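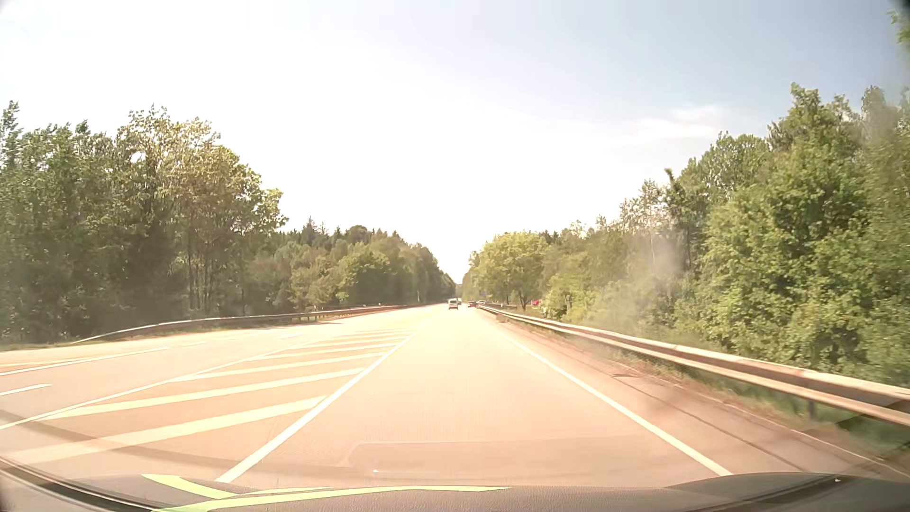
The highway on the way to Zovden, with woods on both sides.

January 2025
By our travel writer

The Zovden open day starts at nine, so I left Boltano just after six. The drive is 213 kilometres and most of it is highway. Past the Flumon turnoff there is little to look at except trees, a guardrail and painted lines, and I had the radio off for most of it.

Zovden is a road-marking depot. It mixes paint for highway crews across the district and opens its gates to the public once a year. Entry is free and parking is on the grass beside the lower shed. Over 100 people had come by mid-morning, many of them with kids.

The tour takes in two sheds. The first holds the paint, stacked in drums on steel racks, and smells strongly of it. Our guide explained that edge lines get a heavier coat than hatching, and that glass beads are dropped on while the paint is still soft so the line shows up at night. We were given a small jar of beads to pass around. They feel like fine sugar.

The second shed is for stencils and trucks. The oldest stencil on the wall is an arrow cut in 2000, bent at one corner and still in use. Outside, a crew laid a row of slanted stripes on a test strip, working from a chalk line. It was slow going — the chalk took longer than the painting. Visitors could then try a short line of their own with a hand-pushed marker. Mine wandered to the left.

Lunch was a sausage in bread from the Zamani stall, plus tea from an urn. The tables were under an awning, and there was a queue until one o'clock.

Wear closed shoes, as they turn people in sandals away from the sheds. The last tour leaves at 2, and the gates close an hour after that.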